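**July, 6:40 am**

Rain gauge at the Arkden plot read 9 mm overnight. Emptied, rinsed, back on the post. The tank gauge shows 3,000 liters, up from 900 at the end of last month, so the first-flush diverter is passing water as it should. I had the drain orifice on it too large through most of June and was throwing away a good part of each light rain. The smaller disc fixed that.

Went over the filter question again with Bhavana Naidu by phone. She runs the same layout at Giltness, one tank lower down the slope than mine, and she cleans her inlet screen every second week. I have been doing it monthly. Her screen is the finer mesh, so the two intervals are hard to compare, but I pulled mine anyway and found a mat of birch seed across the lower third. Brushed it off dry, then hosed it from the back. Reseated with the arrow facing the tank.

Head loss is still the open item. The run from the tank to the bean rows is long, with 2 elbows I regret. At the far end the drippers deliver noticeably less than at the near end, and the last row shows it in leaf size. Options as I see them:

- raise the tank on another course of block
- go up one pipe size on the first half of the run
- split the plot into zones and water them at different times

Raising the tank means draining it, and I am not draining 3,000 liters in July. Zoning needs one more valve and no digging. I will try that first – the Pruvach valve is in the shed with its washers still bagged.

Mussa squash have set fruit on the east side. West side is behind. Mulch is thin there and the top of the soil had crusted before the rain, so I broke it up with the hand fork and added straw. Will check moisture at finger depth tomorrow before deciding whether that bed gets its own zone.

Noon. Sun out, humidity high. Wrote up the valve layout indoors and put the dripper figures into the notebook in row order. The pages from spring use a different order and need to be copied over. 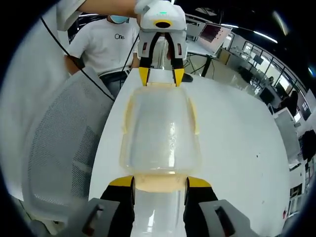
Plastic container, then a clear plastic bottle, both on the white tabletop.
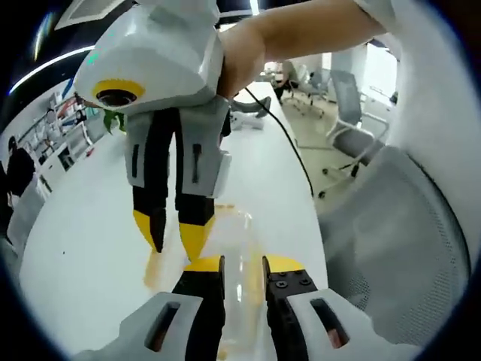 Does a drip line fed from a tank need a pump?

Height alone will run it if the drippers are rated for low pressure and the tank outlet sits well above the rows.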